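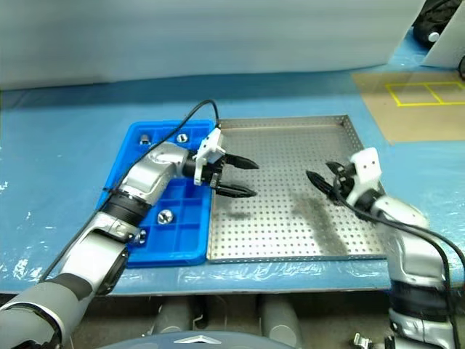
## 4. Working alongside the nut-sorting cell

This section is for bench staff on the Brenine line. Until May, nuts were sorted into compartment trays by hand. The Jundon two-arm cell now does the picking and placing, and your work is setting up, checking and clearing. Read section 3 (power and emergency stop) first.

### 4.1 Who does what

- **Cell attendant:** loads trays, starts the batch, clears faults at the panel.
- **Checker:** inspects finished compartment trays and signs the batch card.
- **Setter:** Tudur Lewis, or his deputy on lates. Only the setter may change gripper fingers or teach new positions.

Attendants and checkers swap at the mid-shift break. A batch is up to 286 nuts.

### 4.2 Before you start a batch

1. Check that the cell is in **HOLD** and the amber lamp is lit.
2. Inspect the plastic film on the table. Small wrinkles are acceptable. Replace it if it is torn or has lifted at the table edge.
3. Put the blue compartment tray on the left and push the perforated steel tray up against it. There must be no gap between them.
4. Look along both arms. Each gripper cable should have enough slack for the wrist to turn, and must not hang between the fingers.
5. Check the rubberised fingertips for splits. Report any damage to the setter.
6. Scan the batch card and select the matching Prurex program.
7. Step back behind the floor line and press **START**.

> **CAUTION:** The two grippers work facing each other over the trays. Never reach between them unless the cell is in HOLD, even if both arms are still.

**Note:** Dark smudges on the steel tray do not stop a batch. Wipe the tray at the end of the shift with a dry cloth. Do not use solvent near the film.

### 4.3 Clearing a misplaced nut

1. Press **HOLD** and wait 3 seconds.
2. Lift the nut out by hand and return it to the feed bin.
3. Do not move either tray. If you knock one, repeat steps 3 to 7 of section 4.2.
4. Press **RESUME**.

After three misplaced nuts in one batch, stop and call the setter.

### 4.4 Hours and breaks

The cell may run through tea breaks only if a trained attendant stays in the bay. Fingertips are changed every 1000 cycles, and the setter books this time as downtime, so it does not count against your batch rate.

Questions about rotas or retraining go to Gwion Rowlands in the line office.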